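Minutes, Clerkton Duty Lawyer and Bail Support Group

Friday, May 29, 2020
By Branwen Penry

Present: Dwynwen Jenkins (chair), Huw Ifans, Hywel Samuel, Branwen Penry. Apologies: Cledwyn Rosser.

1. January minutes accepted.

2. Phone roster. Great news, the after-hours line is covered until 10 every night! Huw to train the new people at Ellville.

3. Surety forms. Hywel's plain-English version got a very warm welcome (finally, one page!). Print 100 for the Edwards Street courthouse. Carried.

4. Grant. We got the full $3000! Dwynwen to write and thank them.

Comments

Cledwyn: Sorry I missed it. Love the new form.

Huw: Can Ellville have 20 copies too?
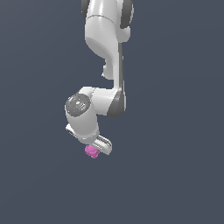 Clerkton, May

Posted to the members' page with the chair's okay. Corrections to Branwen, please.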